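Ticket 600: Top shelf of the white unit leaning, spotlights pointing anywhere but down
Kultstead Studio helpdesk
Category: Furniture and fittings
Status: Resolved, left open for comments
Raised by: Estrella Maldonado
Picked up by: Bohdan Kravchuk

Estrella Maldonado, 09:10
Hello! The tall white metal shelving is a brilliant bit of kit and I use it all day long, but the top shelf has started to dip at the right-hand end. Anything round rolls that way. I lost a reel of tape down the back this morning. Also the spotlights on the top rail droop a bit further every time somebody shuts the door, so I end up with a lovely bright ceiling and a dark middle shelf. Could somebody have a look?

Bohdan Kravchuk, 09:35
Love a shelf problem. Before I come up:
Is the whole unit leaning or only the one shelf?
Does it rock if you push gently at shoulder height?
Has anything heavy gone up there lately?

Estrella Maldonado, 09:52
Only the one shelf. It rocks a tiny bit, front to back. And yes, Heriberto moved the box of Zondov hinges up there last month, which I had completely forgotten until you asked!

Bohdan Kravchuk, 11:20
Hinges came down first. That box weighs 12 kilos and it was sitting right on the end, so the shelf was doing very well to hold on at all. Moved it to the bottom, where it also helps keep the unit steady.
Put a level on the shelf afterwards. Still low on the right. Took everything off and found the back clip had jumped out of its slot and was resting on the lip of the one below. You'd never spot it from the front.

Bohdan Kravchuk, 11:48
Clip bent straight and back in, but I don't trust it. Asked Elvira whether we have spares.

Elvira Benavides, 12:05
We do! There's a bag of Grewal clips in the drawer under the bench, left over from when we put the units up. Take 4 and change the lot on that shelf, they're a much tighter fit than the old ones.

Bohdan Kravchuk, 13:30
All 4 changed. What a difference – it went in with a proper click and the bubble is dead centre. Rocking has gone too, after half a turn on the front left foot.

Lights next. The heads swivel on a little screw at the neck and all of them had worked slack. Nipped up with a small flat screwdriver. Don't overdo it, the thread is soft. I haven't aimed them yet, so they are still pointing every which way.

Estrella Maldonado, 14:15
This is wonderful, thank you! I've put the light things back on top, with the little sprig of artificial flowers, and nothing slides. I'll aim the lights myself once I've decided which shelf gets the sorting trays.

Apolinar Becerra, 14:40
Can we label the top shelf "light items only"? I nearly put the Dristimel tins up there last week.

Bohdan Kravchuk, 14:55
Good idea, label printed and in Estrella's tray. Marking as resolved. If the shelf dips again, check the back clip first and reply on this ticket.
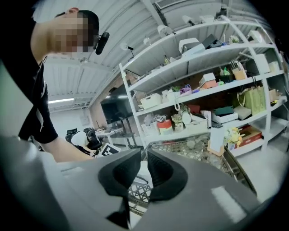 White shelving unit with the top shelf refilled, lights not yet aimed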